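Getting the block pusher back in line

I spent most of August looking after one cell at the shop, and I want to write down what I did before I forget the order. It is a small arm with a rod on the end that pushes colored blocks across a board. It isn't a hard machine to keep running, but it drifts, and when it drifts you lose a day finding out where.

The complaint came from Ruxandra Matei, who runs it most. Pushes that should have gone straight were curling off to one side. The log for the cell stood at 2939 pushes since the last service, and she had marked 34 of the recent ones as bad. Nearly all of those were toward the far side of the board.

My first guess was the rod. It is held in a collar with two set screws, and they back out over time. One was loose enough to turn with my fingers. I took both out, cleaned off the old threadlocker, put on fresh and ran them down evenly. Then I spun the last joint slowly by hand and watched the tip against a pencil point. It had been making a small circle. After the screws were tight the circle was smaller but still there.

So I pulled the rod and rolled it on the granite plate. It was bent, very slightly, near the top. I had one spare from Varghese, who turned the first batch for us, and I put that in. The new one is a hair longer than the old one. I missed that the first time and drove the tip into a piece of scrap, so measure yours before you power up. The tool length in the controller has to be changed to match, and so does the safe height, which is kept in a separate file for reasons that go back before me.

Next was the board. We use wood on top of the perforated table because the blocks slide better on it and the holes don't catch their edges. Wood moves, though. I checked it with a straightedge and found a low spot toward the far side, about where the bad pushes were. I shimmed under it, snugged everything down and checked again. The second check was better, and I left it at that. Virgil Vlad wants to replace it with a plastic sheet. He may be right, but he can do that one.

After that I redid the touch-off. My routine is to jog the arm down until a strip of paper under the tip just drags, write down the height, and repeat at the four corners and the middle. If the five numbers agree I stop. If they don't I go back to the shims. I went back to the shims twice.

With the heights settled I put the blocks out and started moving the tip in beside them at low speed, to see whether the arm went where the controller said it was going.

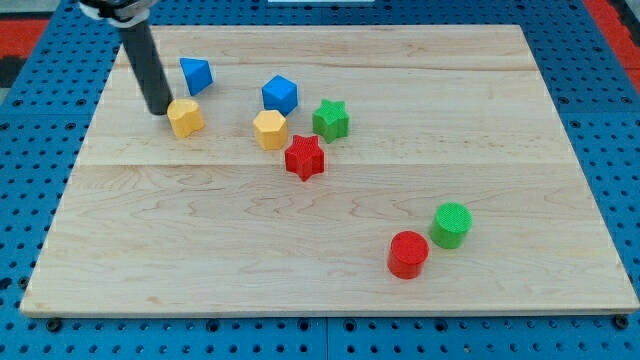 Side approach on the yellow heart, with the other blocks left out on the board.

I like the heart and the stars for this job. A cube will forgive you, because a flat side gives the rod something square to push on. A heart turns as soon as you are a little off, so you see the error right away. The cylinders are good for a different check. Push one along a line, and if the line in the controller is skewed from the line on the board, the cylinder rolls off the tip.

The heart turned on me. The heights were good by then, so that left the base. I put a wrench on the mounting bolts and the back one took most of a quarter turn. I suspect this was the real fault and the rod was only helping it along. Tamunoemi Bako had told me to start at the base and work out toward the tool, and I had started at the tool because it was closer to my chair.

Tightening the base shifts everything, so all of the touch-off had to be done again. That was the rest of the afternoon. The numbers came out closer together than they had before, and I only needed one pass.

Ruxandra ran it overnight. The count in the morning was 1334 pushes with 2 marked bad, and both of those were blocks that had been set down on their edges. I have no complaint about that.

What I changed in the service sheet:

Base bolts first, with the torque wrench.
Set screws next, then the spin test against the pencil.
Straightedge on the board before any touch-off.
Tool length and safe height changed together, and initialed.

I also asked for two more rods. Paula Cârstea has put the order in, and until they come there is no spare in the drawer. If you bend this one, come and tell me before you try to straighten it in the vise.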